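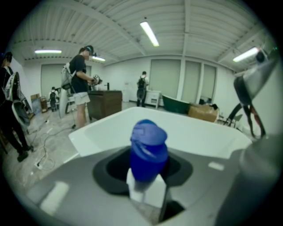

A blue plastic object in front of a white basin.

Gruvik puzzle game gets a new update for Android

February 4, 2019

The studio Pleseo has released a new version of its puzzle game Gruvik for Android phones and tablets. The update adds 32 levels and a night mode – many players were asking for it since May. The game stays free, but the hint packs are paid.

"We also made the loading faster on old devices," said Revathi Marar, the lead designer. Saved games from the previous version will open without changes. An iPhone version is planned, with no date yet.

805 shares
32 comments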